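Facilities List - Skamness Building
Reading time: 2 min
Tuesday, July 21, 2020
Subject: Re: Desk surfaces and shared coasters

Dear colleagues,

Thank you to those who replied to the May notice. One reply is quoted below, with the sender's permission, as it raises points that apply to both floors.

> The Dorlow room now has the pale desks with the round cable hole toward the back. The finish marks easily. Could the office supply coasters or pads, and may we bring our own? A few of us already have thick square ones with a design on top and would prefer to keep using them.

Personal coasters and pads are permitted on all desks, including those in the Dorlow room. A thick pad with rounded corners is suitable, provided that the underside is clean and nothing sharp projects from it. Patterned or engraved pads are equally acceptable. 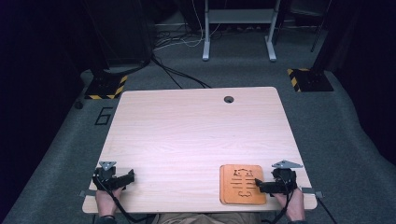
Pads should be kept clear of the cable hole so that cords can pass through freely. Cords that run over the near edge of a desk should hang without strain, and cups should not be set down beside them. At the end of the day, please leave personal pads in your drawer - the cleaning crew will not move items left on a desk, and the surface under them will not be wiped.

For those without a pad of their own, the office has ordered 113 plain coasters from Flandano. They will be kept in the supply cabinet in Room 233, with a limit of 2 per desk. Existing marks should be reported to this list with the room and desk number. Please do not use abrasive cleaners on them.

Requests for the Cunha wing will be handled separately once its desks have been delivered.

Sincerely,
Facilities Office
Skamness Building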